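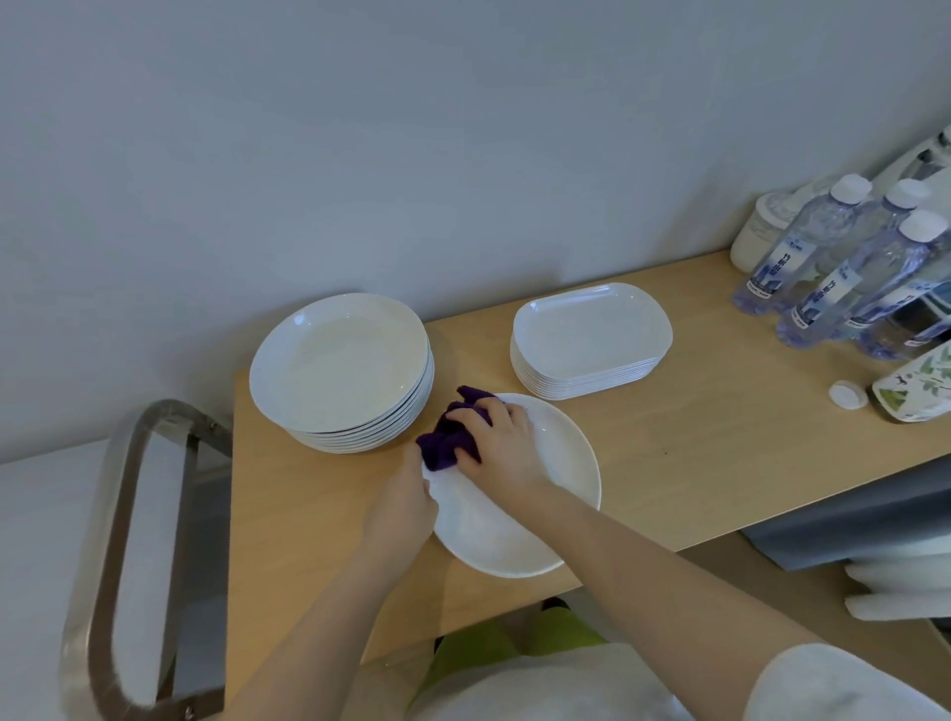 Dorottya Bakos objected after the last session that a demonstration recorded from a person's own hands is a poor substitute for one recorded over remote control, given that the robot has neither the fingers nor the reach of the person. The objection is fair and sets the subject of these notes.

Notes 2: Demonstration by hand and by remote control
Revised 28 September 2021

Terms. A demonstration is one complete run of a task, from the starting pose to the release of the last object. In the Lustach set, wiping one plate is one run. Picking up the next plate starts a new run.

By hand. The person works at normal speed, and both hands are recorded. Contact is natural: one hand holds the rim, the other presses the cloth. Pressure is not recorded and has to be inferred from motion. Finger positions must then be mapped to the robot's joints, and some grips have no match.

By remote control. Commands go straight to the arm, so no mapping is needed afterward. The operator feels little of the contact and tends to press too hard or too lightly - wiping suffers more from this than stacking does.

Counts for the exercise
Hand runs: 1065
Remote runs: 283
Held back for testing: 192, all remote

Cloth. A bunched cloth changes shape during every stroke. Do not label its outline. Label first contact, last contact and any change of grip.

For the next session, read the Gesard handout on retargeting and mark the grip changes in one hand run and one remote run. Send both files to Jenő Csizmadia - text format only.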